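Cable management on a desk with a fixed back panel
Posted in Furniture and Fittings, 01/11/2021

Obadia Barasa
I have a desk with a woodgrain laminate top that meets a tall, plain upright panel at the back. There is no gap where the two join and I would prefer not to drill either. I have a thin black cable that has to cross the top and it will not stay put. It tangles, and the loops get under my papers. Is there a way of fixing it that comes off again without marking the laminate?

Hilex
Just drill it. A 32 mm hole and a plastic grommet, ten minutes. Laminate is tougher than people think.

Ingvar Brynjólfsdóttir
Drilling is permanent and he has asked not to. Use small adhesive clips along the seam between the top and the panel. Wipe the laminate with a damp cloth, dry it fully, then press each clip down for a minute and leave it overnight before loading it. Space them a hand's width apart.

Take the twist out of the cable first. Unplug both ends, lay it out straight and roll it between the fingers from the middle outwards.

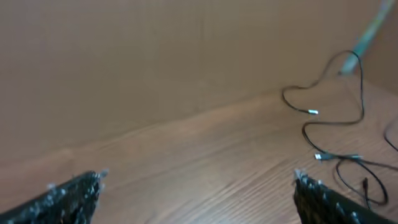 Any spare length should be gathered into one flat coil, no tighter than the width of a mug, and held with a hook-and-loop strap. Do not wind it round the connector, as the strain falls on the joint between the metal and the cable.

To remove a clip, warm it with a hairdryer on low and slide a thread behind it. I did this on a similar top in March and it left no mark.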